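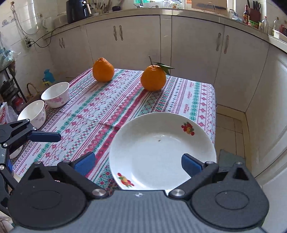
*Photo: Ľudovít Vondráček, from the gripper's own camera*

I've had the Noltard two-hand kit on loan for most of April, and I'm writing this with slightly sore thumbs. If you've missed the whole hand-held gripper thing, the idea is lovely: you don't drive a robot at all. You hold a pair of grippers, one in each hand, do the job yourself in a normal kitchen, and the camera on each one records what it sees while the kit works out where your hands went. Later on you train a policy on that and put it on an arm wearing the same fingers. So this is half a review of the kit and half a review of the method, because I can't really pull the two apart.

## In the hand

It's a chunky thing. The black body is wide and curves round in front of you, and my first hour with it felt like trying to lay a table while holding two steam irons. You do get used to it! By the second afternoon I'd stopped thinking about my wrists and started thinking about where the plate was, and my recordings got visibly smoother from then on.

The blue pads are the best part. They grip oranges without bruising them, they cope with china, and I only dropped one thing all month (a lemon, no harm done). Thin rims are harder. A deep plate lying flat on a cloth gives you very little to get hold of, and you have to tilt one pad under the edge and hope the other hand is ready. Ľudovít, who shares the bench with me, has a neat way of steadying the far side with the left gripper before lifting, and I copied him shamelessly.

The trigger is stiff. I'd call it too stiff for long sessions, and I've got fairly big hands. There's a softer spring in the box, which I found on the last day. Put it in first.

## The tablecloth test

Our task was fruit onto plate, with bowls moved out of the way when needed. I'd read that busy backgrounds are a pain for this method and wanted to see for myself, so we didn't use the plain grey mat that came with the kit. The cloth you can see up top has stripes, diamonds, snowflakes and lettering all over it, and the plate has little fruit stickers of its own – a decent trap for anything that thinks it has learned what fruit looks like.

Tracking loved it. All that pattern gives the software plenty of corners to hang on to, and I hardly lost a recording at that table. On a bare white worktop in a friend's flat it was miserable. The position would drift, the two hands would disagree about how far apart they were, and I'd be back to recalibrating with a cup of tea going cold beside me. Curved glossy cupboard doors didn't bother it nearly as much as I'd expected.

## Did the robot learn anything?

Yes, and more than I'd have bet on. We aimed for 2000 recordings across 20 kitchens and ended up with 1929 usable ones, which I think is a very good yield for two people with day jobs. The Dristell training scripts that come bundled took the lot without complaint, once I'd sorted out a clash in file names that was entirely my own doing.

The interesting bit was how we split it. We trained one policy on up to 1000 recordings from a single kitchen, and another on the same number spread over all the kitchens. In the home kitchen there was very little between them. Move the arm to a room it had never seen and the single-kitchen one reached confidently for thin air, while the mixed one usually found the orange on its first or second go. It still made a mess of plates that sat partly off to one side, and twice it tried to pick a printed fruit off a rim. I laughed a lot, then went and recorded more plates.

I wouldn't hang too much on this. It's one task and one arm, and we scored the runs ourselves. But if you're choosing between another week in the same room and a bus ride to somebody else's, get on the bus.

## Compared with the others

I used the Ater set last year. It's lighter and the trigger is much kinder, but the fingers flex under load and the arm's fingers didn't flex the same way, so what we'd recorded never quite matched what the robot did. The Noltard pair is stiffer and heavier and I'd still take it. Shetty do a one-handed version that costs less, and for drawers and doors it's probably all you want. For anything where one hand holds and the other hand picks, you'll miss the second one within minutes.

## Gripes

- The carry case has no slot for the chargers.
- The sync light is on the underside. Why?
- Batteries last a morning, then sulk.
- The manual assumes you're right-handed on page one and left-handed by the calibration chapter.

Four stars from me. I'm sending it back next week and have already asked what a pair would cost to keep. If anyone has found a good wrist strap for these, please leave a comment – mine's made from a rucksack buckle and it pinches.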